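Cladby Furniture Help - Bekari three-drawer cabinet
Ticket: Drawers drift open, won't stay shut
Status: Open, waiting on parts
Logged by: Kadir Tatlı

Kadir Tatlı
Reported Wednesday morning

I have a Bekari cabinet in grey, the one with three drawers and the glossy top. It's been on a terrazzo floor since September. For the first few weeks it was fine. Now the drawers creep open on their own. I push all of them in, go away for 10 minutes, and at least one has come forward again. The top one is the worst.

There's nothing heavy in it. I emptied the top drawer to rule out the load and it made no difference. On top I've got a bowl, a can of Coke and a water bottle and that's it.

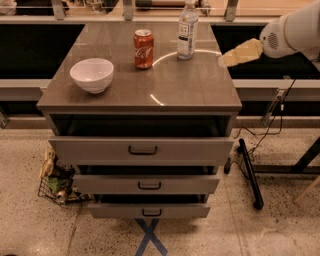
I've read the help page on drawers and it says to check that the floor is level, so I did that first. The level showed a slight fall towards the front, on the left side more than the right. The feet on this model don't adjust. I put cardboard under the two front feet and the drift slowed down but didn't stop.

Other things I've tried so far:
- Took the top drawer right out and wiped the runners with a dry cloth. There was some grey dust on them.
- Swapped the cardboard for a proper plastic wedge, 9 mm at the thick end.
- Checked the screws on the runners I could reach. One at the back left was loose and I tightened it.

After all that the middle drawer behaves, the bottom one is hit and miss, and the top one still comes out by itself.

Hoarau Service Desk
Reply

Thanks for the detail, it saves us a few questions. The Bekari runners have a small catch at the closed end that should hold the drawer in on a slightly sloping floor. When the catch wears or the runner sits a bit low at the front, the drawer rolls forward.

Could you please do the following and report back:

1. Take everything off the top.
2. Remove the top drawer and look at the back end of each runner. There should be a white plastic tab on both sides. Tell us if either is cracked or missing.
3. Put the drawer back in, close it fully and listen for a click.
4. Leave it overnight with nothing in it.

Also, does your cabinet have the original runners, or the Idari ones that were sold as a replacement kit? The Idari runners have a round hole stamped near the front screw.

Please don't use oil or spray on them. It makes this fault worse and it can mark the drawer fronts.

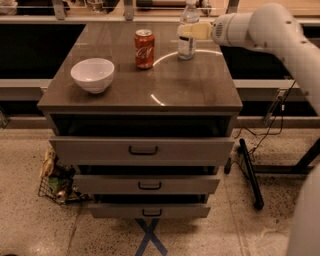
Kadir Tatlı

Original runners, no round hole. I bought the cabinet new and haven't changed anything.

Right-hand tab is there and looks all right. Left-hand tab has a crack through it and the end has snapped off. I found the broken bit in the bottom of the cabinet, at the back. I get a click on the right when I close the drawer and nothing on the left.

Overnight test: shut at 9 pm with nothing in it, and by morning it was out far enough to get my hand in. I did the same with the bottom drawer and it came out a bit too, though both tabs on that one look whole. The middle one stayed shut.

One more thing, and I don't know if it's related. The top drawer feels slightly crooked when I pull it by the handle. If I push on the left side of the front to close it, it goes in more smoothly than if I push in the centre.

Hoarau Service Desk
Reply

That explains the top drawer. With one tab gone it is only being held on the right, so it will roll out and it will also sit a little crooked. Tabs aren't sold on their own for this model, so we'll send a full pair of runners with screws. The order has gone through to the Cladby warehouse.

For the bottom drawer, please loosen the front screw on each runner by half a turn, lift the front of the runner as far as the slot allows, and tighten it again. The slot is small, so you won't see much movement. Keep the wedge under the front feet while you do this.

We'll leave the ticket open until the parts are in.

Kadir Tatlı

Did the bottom drawer tonight. The left runner lifted, the right one was already at the top of its slot. It has stayed in for a couple of hours - will check again in the morning. Waiting on the runners for the top one.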